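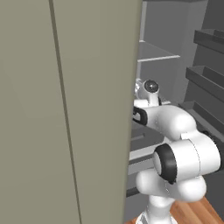 Why do people throw out food that's still fine to eat? Mostly they forget they bought it, at least going by what our households told us.

### 3.2 What the diaries showed

I went into this section expecting date labels to be the villain. Bit-na Choo and I read diaries from 42 homes in Colombo, and labels came up in only 13 of them. Leftovers came up in 34 - usually rice, usually cooked for guests.

**Figure 3.** An open refrigerator door and part of the interior, computer rendering.

Rodrigo Antunes thinks the diaries make people tidier than they really are, and I mostly agree with him. We come back to that in Section 5, along with the April entries.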